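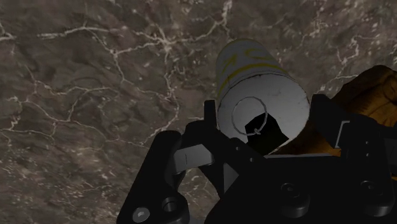

Drita Živković and the long way to a good bean stew

5 min read · 13 comments

Drita Živković starts talking about beans before I have my coat off. She has been up since before six, there is a pot going on the back burner, and she wants me to smell it right now, while the onions are still sweet.

"Come, come, before the paprika goes in," she says, waving a spoon at me. "After that it's a different dish!"

Drita has run the Osden supper evenings for eight years, first in her own living room and now in the old seed store on the river side of town. The menu is short and the bean stew never leaves it. Last season she served 373 bowls of it (she keeps a notebook, and she is very proud of the notebook), and I have met people who drive in from Wanier for a second helping.

She learned it from her grandmother, who cooked over wood and measured with her hands. "My grandmother would say, enough salt. How much is enough? Enough! So I stood next to her and I watched her fingers. I was maybe ten, I was bored to tears, and now I would give anything for one more afternoon of it."

The beans themselves are big, flat and creamy white, and they come from a grower in Shukla who plants them up his corn stalks. Drita soaks them overnight, boils them hard for a few minutes, throws that water out and begins again with fresh. Then it's low heat for nearly four hours, with bay and a whole dried pepper, and no stirring at all.

"You shake the pot. You never stir, you'll break them. My husband stirs. I can always tell."

I ask if canned beans are cheating, expecting a lecture, and get a big laugh instead. She keeps a shelf of them at home and thinks anyone who sneers at them has never come in late with hungry children. Her advice is to rinse them well, cook the onions twice as long as seems sensible, and let everything sit for half an hour with the heat off.

"The onions are doing the work, you see? The bean is there to listen."

We move on to bread, which she bakes in the same clay dishes she uses for the stew, and then to the question of smoked meat. Drita puts in a rib or two for the winter evenings and leaves it out from March on, when she wants the taste of the pepper to come through. A regular once wrote her a two-page letter arguing the other side. She framed it, and it hangs by the coat hooks.
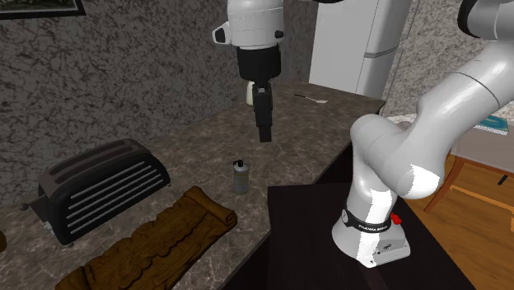 A dark tabletop in the kitchen.

What I love about listening to her is how much she still wants to find out. This fall she has been trying a yellow bean from Trido that cooks down almost to a cream, and she talks about it the way other people talk about a new grandchild. It needs less water, she thinks, and possibly a spoon of vinegar right at the end. She has made it four times so far and changed something each time.

"The second one was terrible," she says happily. "Like glue. We ate it anyway, with pickles."

By now the paprika is in and the whole room has turned warm and smoky. She hands me a bowl, tears the bread, and tells me to wait, it's too hot, then tells me to go ahead. It's soft and deep and a little sweet, and I have finished it before I think of my next question.

Drita is already refilling the bowl. "Write down that you had two," she says. "For the notebook."

November 10, 2019

48 shares

Related
Soaking, salting and other bean arguments
A morning with the corn growers of Shukla
Five breads for mopping up the bowl
Pickled peppers the Wanier way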